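# Why Are Mittens Warm?

Your fingers are thin, so they lose heat fast. On a cold day they are often the first part of you to hurt. A glove gives each finger its own little sleeve. A mitten puts four fingers together in one big pocket, and the thumb gets a small pocket to itself. Fingers that sit side by side share their heat.

The yarn matters too. Look closely at a fuzzy mitten and you will see lots of tiny hairs sticking out. Air gets caught between them. Air that stays still is very good at keeping heat in, so a fluffy mitten works like a thin blanket made mostly of air.
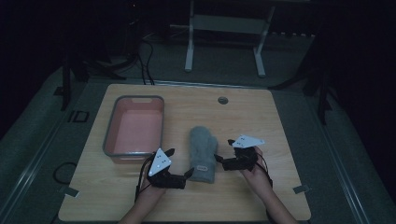 *A fuzzy gray mitten lying flat beside an empty basin. The thumb bulges out on the right.*

Water pushes the air out. That is why a soaked mitten feels cold, even a thick one. It needs to dry before you wear it again.

## Washing a wool mitten

1. Read the label first. It tells you if the mitten can be washed by hand.
2. Fill a basin with cool water and add a little mild soap.
3. Push the mitten under and let it soak for 10 minutes.
4. Squeeze it gently. Do not twist or rub. Rubbing makes wool hairs lock together, and the mitten shrinks.
5. Rinse it in clean, cool water.
6. Roll it in a towel and press for about 5 minutes.
7. Lay it flat to dry, away from the heater.

**New word:** The *cuff* is the part of a mitten that goes around your wrist. A long cuff can tuck inside your coat sleeve and keep snow out.

*Rastthorpe Children's Library, winter sheet, 24 Jan 2026*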